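4.2 What the demonstrations contain

Most reports on learned bimanual sorting give one number for the size of the training set and move on. We did the same in our first draft. The number for the Halgate set is 1757 demonstrations, and we now think it says very little by itself. This section explains why we stopped trusting it.

All demonstrations were gathered by teleoperation on the tabletop cell described in Section 3. Two operators (Z. Qian and T. Cosgrove) drove the arms in blocks of 17 episodes, with the objects laid out again by hand between episodes. The instruction sheet asked for "varied" starting layouts. It did not say what varied meant, and each operator settled into habits within the first day. Cosgrove tended to leave tools with their handles facing the arms. Qian spread them wider but seldom let two shafts cross. A policy trained on either operator's half alone did worse on the other half's layouts, and we suspect that much of what passes for skill in such policies is familiarity with the person who set the table.

We also looked for near copies. Using the Plilteck matching tool with its default threshold, we found 152 episodes whose starting layout could not be told apart from that of an earlier episode. Hyvönen-style reweighting is often suggested as a cure. We tried it and saw no change that we would be willing to defend. Dropping the copies outright made no clear difference either, which should worry anyone who reports gains from adding a few hundred more.

A further problem is the choice of objects. Figure 6 shows the cell with both grippers low over the work area and five screwdrivers lying between the tray and the bin. Handle colors differ a good deal, and it is tempting to call this diversity. Color is cheap, however. A policy can pick up on a bright handle and learn nothing useful about where to grasp a long thin tool. The spoons, the bowl and the plate were included to widen the range of shapes, but we have no evidence yet that they do so in any way that matters for the screwdrivers. 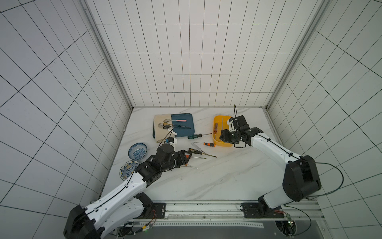
Page last modified: Friday, May 7, 2021

Figure 6. Two-arm cell used for the Halgate set. Teal tray with cloth and spoons at the far side of the table, orange-yellow bin to its right, patterned dishes on the left.

The Bironum baseline, trained on the same episodes, has the same weakness. Its authors read their results as proof that more data helps. We read them as showing that more data from the same two operators helps on tables set by the same two operators. Until the layouts are drawn by some procedure that neither operator controls, we would treat the success rates in Section 5, ours included, as upper bounds. A second round of collection with scripted layouts is planned for June.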